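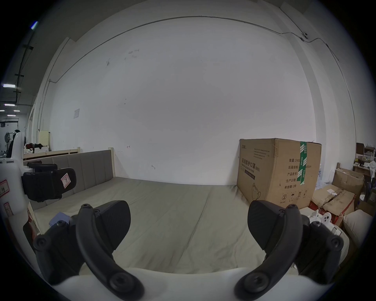
One visitor to the open day asked whether a policy trained on hand-held demonstrations would still hold up once the operator's wrist was replaced by a fixed flange, and said that the Cultus report had left this open. We take the question up here, as it shaped how the later part of the visit was run. The session took place at the Banduvell site in April and was attended by 49 people. Operators worked at a bed with a padded headboard, using hand-held grippers on soft goods. Visitors were free to ask for a trial to be repeated – most did so at the point of first contact with the cloth, where the choice of grasp is hardest to follow from a distance.

Figure 3. Hand-held grippers at a blue garment on the bed.
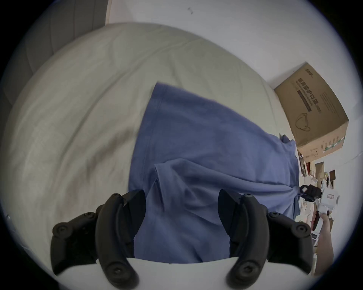

4.2 Comparison with the standing data

The Wutalis set used for comparison holds 639 trials, all recorded without an audience. Trials from the open day were labelled under the same scheme and kept apart from it. Talking during a trial was allowed, and pauses were left in. Two grippers may be held over the bed at the same time,
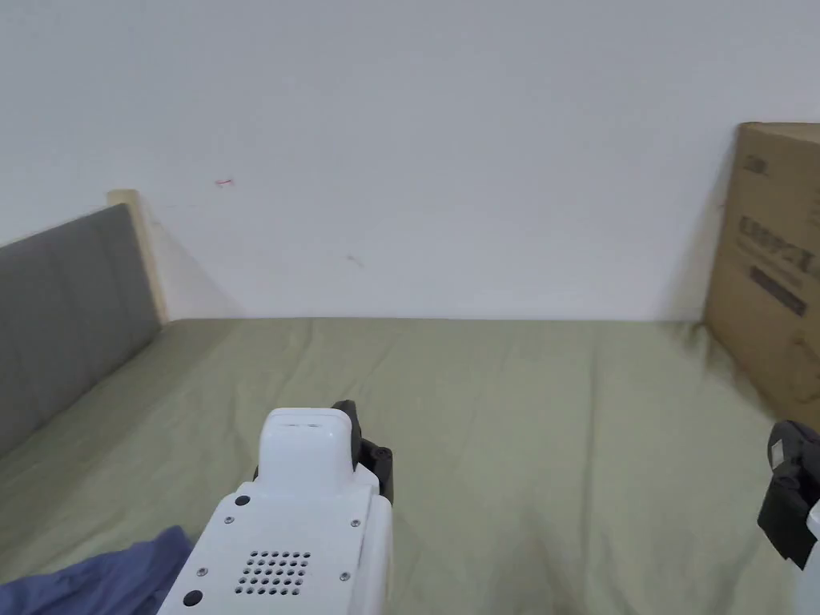 and the scheme therefore assigns a separate contact label to each one. Where a fold hid the point of contact from the head view, the label was taken from the gripper view alone. Pauses of over 10 seconds were marked but not removed – a different choice from that made for Wada, where they were trimmed before training.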